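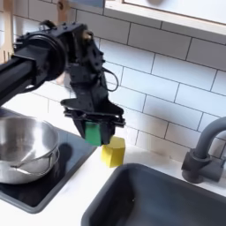 Projektbericht: Warum kaufen Studierende in Hamel gebrauchtes Geschirr?
Lorne Beaulieu, Abgabe 2017-12-17

1. Thema und Vorgehen
Seit April habe ich für diesen Bericht 664 Anzeigen auf dem Portal Gukero gelesen und in eine Tabelle eingetragen. Dazu kamen 12 Gespräche mit Studierenden aus den Wohnheimen Vokberg und Draltusby. Jedes Gespräch wurde auf Deutsch geführt, zwei davon teilweise auf Englisch.

2. Ergebnisse
Der Preis ist der wichtigste Grund, das habe ich erwartet. Überraschend war für mich, dass vier Personen zuerst den kurzen Weg nannten - sie wollen die Teller zu Fuß abholen. In Draltusby wird mehr verschenkt als in Vokberg.

3. Schwierigkeiten
Viele Anzeigen hatten keine Angabe zum Zustand. Diese Spalte konnte ich deshalb nicht auswerten.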